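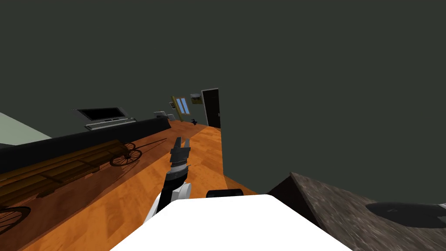

Home & Garden > Flooring

Squeaky floor outside the nursery

Solveig Eklund
Hello all! We moved to Fonddale in the spring and the hall floor squeaks right where I tiptoe past the baby. Can I quiet it without pulling up boards? There's no way in from underneath. 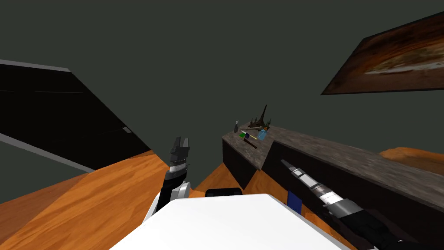

Powder helped for 2 nights and then it came right back, so I'm hoping for something longer lasting.

Robel Demissie
Oh, I feel for you! Try more powder, maybe.

Sarita Lodhi
Congratulations on the little one! Find the joist first, then drive a breakaway trim screw through the board into it.
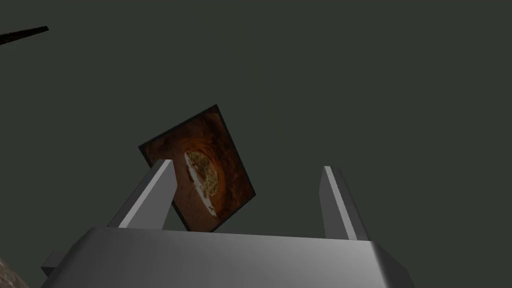
Squeaks mostly come from a board rubbing on its nail, so one screw often does it. Stand on the spot while you drive it. Picture two fingers leaning in toward each other, and set a pair of screws at that sort of slant if one won't hold.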